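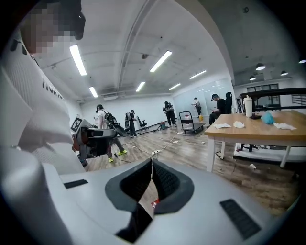 Figure 3. A printed shirt in everyday wear; part of the chest lettering is lost in a fold of the fabric.

4.2 What people remember of the words they wear

We came to the Lullier diaries expecting to learn mostly about buying. The diary keepers had been asked to write down, each evening through November, whatever they had put on that day and anything that crossed their minds about it, and we supposed they would tell us about prices and shops and the weather. They did, at great length and often delightfully. But the entries that we kept reading aloud to one another over lunch were the ones about lettering: the names of summer camps, ferry lines, bakeries and bands that people carry around on their chests for years and, as it seems, very seldom read.

Of the 3,269 entries in the full set, we drew 300 for close reading, and Olaia Quintana and the second author coded them separately before sitting down to compare notes. Where the two of them disagreed, which happened most often over the difference between "fond" and "merely used to it," the entry was talked through until both were content. The coding sheet was adapted from the one used in the earlier Grullbridge study, with the questions on laundering left out and a new one on gifts put in.

A word should be said about legibility, as it shaped the coding more than we had planned. Diary keepers tended to write as though a slogan were always there to be read in full, the way it lies on a folded shirt in a drawer. Cloth on a moving person is less obliging. The white T-shirt in Figure 4 has large black lettering down the front, and even so only part of it can be made out while the wearer leans in. We therefore coded each garment twice, once for the words as the owner reported them and once for what a passerby might fairly be expected to catch.
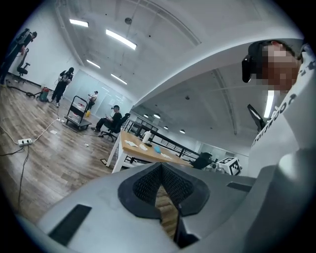
Figure 4. Large lettering, partly legible, on a leaning wearer.

The gap between those two codes was widest among the Rallerent households, where shirts were handed down between brothers and sisters and the print had often cracked. One mother wrote that her son's shirt "says Santoso if you already know it says Santoso," and we have borrowed her phrase as a working name for this kind of wear. Gifts behaved differently, and we take them up in the next section.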